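How do I get a landlord to give back a deposit after he's sold the building?

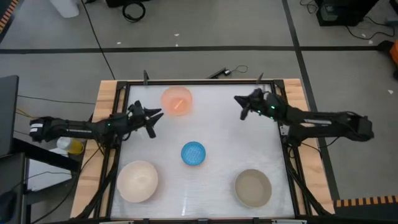 Posted by turnipgreen4, May 2, 2021

I moved out of a one-bedroom at the end of my lease and I'm owed a $726 deposit. I cleaned that place like my mother was coming. I even did the top of the fridge, where I met a layer of dust that I believe predates the building.

The trouble is that my landlord sold the whole property to an outfit called Stera about two months before I left. I called Stera and a very pleasant man said they never got any deposits from the old owner. I called the old owner and he said everything "went over with the sale." So my money is apparently in transit, like a suitcase.

I have the lease, the canceled check and an email from the old owner confirming he got it. I have no walk-through sheet from when I moved in, as he told me we didn't need to bother with all that. I was younger then. Who do I go after, and do I need a lawyer? I'd hate to spend 3,000 dollars to get back 726.

Youssra Hajji

You don't need a lawyer for this. Small claims court was made for it, and the filing fee is usually less than a decent dinner.

Rules differ by state, so look yours up first (search your state's name plus "security deposit transfer of ownership"). In a lot of places the new owner takes on the deposit when the building changes hands, whether or not the seller handed over a cent. If the two of them messed up their paperwork at closing, they can have that fight without you. Some states keep the old owner on the hook too unless he told you in writing that the money had moved. Did he ever send a notice? If he didn't, save that fact for later.

What I'd do now is write one letter, addressed to both of them, with the amount, the address of the apartment, the date you moved out and where to mail the check. Attach copies of the check and that email. Give them a deadline, and say you'll file if it passes. Send it certified and keep the green card when it comes back. Then stop calling. Pleasant men on the phone leave no records.

If you do file, name both. Judges have seen this little dance before. Also check whether your state lets you ask for extra when a landlord holds a deposit in bad faith, as some allow double or more.

I went through this with a company called Turia when they bought my old place. They sent my check the week after the letter, minus $4 for a light bulb. I let them have the light bulb.

boxcar_dan

good luck, mine kept all of it for "carpet." the apartment had no carpet

pellamshore

Agree with the letter. One thing to add: make sure both of them have your forwarding address in writing. In my state the clock for returning a deposit didn't start until they had it, and I lost all of September finding that out. I had told the super, who was a lovely guy and wrote it on his hand.

And take photos next time, moving in and moving out. Get inside the oven.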